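1/11 Die Firma Willen verkauft mir seit März zu jeder Bestellung einen »Klimabeitrag«. Ein Häkchen an der Kasse, 2 Euro, Paket ist »neutral«. Ich hab mir mal angeschaut, wo das Geld hingeht. Wird länger.

2/11 Willen selbst macht da gar nichts. Das Geld geht an einen Vermittler namens Jiltum. Der kauft Gutschriften aus einem Waldprojekt, Clumau. Die Gutschriften sagen: Dieser Wald wäre sonst abgeholzt worden. Wurde er aber nicht. Also CO2 gespart, also Paket neutral.

3/11 Das »sonst« ist der ganze Trick. Um auszurechnen, was ein Wald spart, der stehen bleibt, muss man wissen, was ohne das Projekt passiert wäre. Das weiß kein Mensch. Man sucht sich eine Vergleichsfläche und rechnet hoch. Und wer sucht die Vergleichsfläche aus? Der Projektbetreiber.

4/11 Im Projektbericht zu Clumau steht die Vergleichsfläche auf einer halben Seite. Sie liegt direkt an einer Fernstraße. Clumau liegt an einem Hang ohne Zufahrt. Mir braucht keiner zu erzählen, dass da die gleichen Holzlaster hinfahren würden.

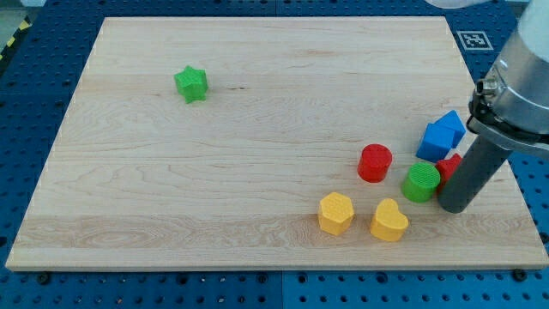 5/11 Nächster Punkt, Dauer. Das CO2 aus meinem Paket bleibt sehr, sehr lange in der Luft, ein Teil davon 1.000 Jahre und mehr. Der Vertrag mit den Waldbesitzern läuft erst mal 30. Und danach? Steht im Bericht unter »Ausblick«. Man sei zuversichtlich.

6/11 Ja, es gibt einen Puffer. Ein Teil der Gutschriften wird zurückgehalten, falls es brennt oder der Käfer kommt. Wie groß der Puffer sein muss, hängt vom Risiko ab. Das Risiko schätzt, Überraschung, wieder der Betreiber. Geprüft wird das von einem Büro, das er selbst beauftragt und bezahlt.

7/11 Ich hab Jiltum geschrieben und 2 Fragen gestellt. Warum diese Vergleichsfläche? Und wie viel von meinem Geld kommt im Wald an? Auf die erste kam ein Link zur Startseite. Auf die zweite: »Wir arbeiten mit einem ganzheitlichen Preismodell.« Aha.

8/11 Bevor wieder jemand kommt: Nein, ich bin nicht gegen Waldschutz. Wenn Clumau stehen bleibt, freut mich das. Nennt es halt Spende. Eine Spende darf auch mal schiefgehen. Eine Ausgleichsrechnung darf das nicht — da fährt der Diesel ja trotzdem.

9/11 Geht auch anders. Die Druckerei Mujić hat die Kompensation von der Website genommen. Stattdessen steht da jetzt eine Tabelle: Strom, Gas, Papier, Lieferfahrten, jedes Jahr nebeneinander. Sieht schlechter aus als »klimaneutral«. Bei den Lieferfahrten ging es zuletzt sogar hoch, steht auch so drin. Denen glaube ich erst mal mehr. Nachgeprüft hab ich die Zahlen allerdings auch nicht.

10/11 Von Willen hätte ich gern was Vergleichbares. Wie viele Kilometer, welche Fahrzeuge, wie viele Retouren. Im Nachhaltigkeitsbericht finde ich dazu einen Absatz über Mehrwegbecher in der Kantine und ein ganzseitiges Foto von einem Farn.

11/11 Das Häkchen lasse ich ab jetzt weg und bestelle lieber einmal gesammelt. Wer den Clumau-Bericht selber lesen will: liegt bei Jiltum unter »Downloads«, ganz unten, nur auf Englisch. Das mit der Vergleichsfläche steht im Anhang. Falls ich mich da irgendwo verlesen habe, bitte mit Seitenzahl melden.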